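Tristura opens community laundry room at Bruton House

December 17, 2022 – The housing charity Tristura has opened a shared laundry room for the residents of Bruton House, following a refurbishment carried out by the contractor Wetex. The room is on the ground floor and is open every day to all households in the building.

Until now, residents had to take their washing to a launderette on the far side of the railway line, a journey that many older tenants found difficult in winter. A survey of 200 residents, completed in March, placed laundry facilities first among the improvements requested.

"Our residents told us plainly what they wanted, and we are pleased to have provided it before the end of the year," said Dimas Khoo, Head of Housing at Tristura.

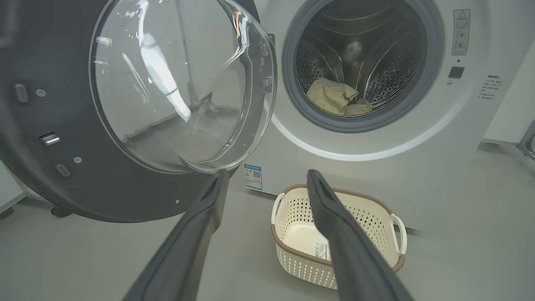 Care of the machines will be shared between Tristura and the households that use them. Residents are asked to book a session in advance, to arrive on time and to check each machine before they leave. Small items are easily overlooked, such as a crumpled cream-yellow cloth at the front of a steel drum, just inside the rubber seal. Doors should be left wide open after the last wash of the day – this allows the drum and seal to air overnight.

Items left behind will be kept for 30 days at the Tsolakis Street office, where they may be collected during opening hours.

"A shared room works well when it is left ready for the next person," said Charalambos Katsaros, Resident Services Manager.

Booking forms are available from the Bruton House reception desk and from the Tsolakis Street office.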